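关于我们

德伦登学生服务与交流中心(Drunden)
隶属 Wirkcombe 学院学生事务处

先说清楚:我们不是旅行社。每学期总有同学推门进来问,能不能帮忙订一张便宜机票去海边。不能。我们能帮你订的,是一张大巴座位,外加一间社区活动室的地板,睡袋请自备。

中心的起点很朴素。当年 Fulvio Sala 还在管宿舍,发现一到假期,楼里剩下的人除了打游戏就是给他打电话报修。他借了一辆车,带着几个人去隔壁镇 Drellelstead 给食物银行搬罐头。搬了4天,回来腰都直不起来,第二年报名的人却更多了。对此他至今没有给出令人信服的解释。

现在我们每年组织22次服务活动,短的一个下午,长的一整周。参加者大多是本科生,也有研究生,偶尔混进来一位想躲避批改论文的老师,我们一视同仁地发手套。 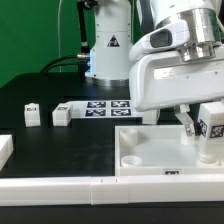

我们做什么

假期服务周:每年秋天和春天各一次,每队配2名学生领队。领队要提前一学期受训,内容包括急救、带反思讨论,以及如何在早上六点半叫醒一屋子成年人而不伤感情。

周四厨房:每逢周四傍晚,在 Meinecke 楼一层给附近的老人做饭。菜单由当班的人定,所以会有连着三周都是土豆的情况,老人们已经提过意见。

课业陪伴:去 Drellelstead 的两所小学陪孩子写作业。数学不好也可以来,三年级的应用题会让你重新认识自己。

小额项目基金:有自己的点子,写一页纸交给我们就行。请真的只写一页。附录也算页数。

谁在这里上班

Fulvio Sala,中心主任。宿舍早就不归他管了,但还是有人找他修水龙头。

Joscha Gerlach,项目协调。你收到的邮件基本都是他写的,标题里的感叹号也是。他管排班、车辆和保险表格,对“表格我明天交”这句话有很深的成见。

此外还有一群学生助理,每年换一批,办公室的咖啡机因此每年都要重新学一遍怎么用。

我们相信什么

这一栏是学院网站模板要求填的。我们讨论了很久,最后同意写下面几句:去别人的社区,先听人家说需要什么;答应了几点到就几点到;走的时候把地拖干净。一周时间改变不了一个镇子,这一点镇上的人比我们清楚,他们还愿意让我们再去,我们很领情。

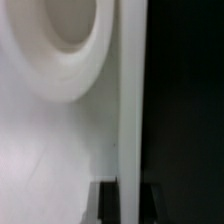 白色纸卷状物体近景

怎么加入

秋季服务周的报名在11月截止,名额50个,先到先得。费用包含交通和早餐,有困难的同学可以申请减免,不需要写作文说明自己有多困难,在表格上打个勾即可。

想先看看再说的,直接来办公室坐坐。我们在 Meinecke 楼二层,楼梯上来左手边,门口贴着一张很旧的海报,上面的活动早就结束了,请不要再打那个电话报名。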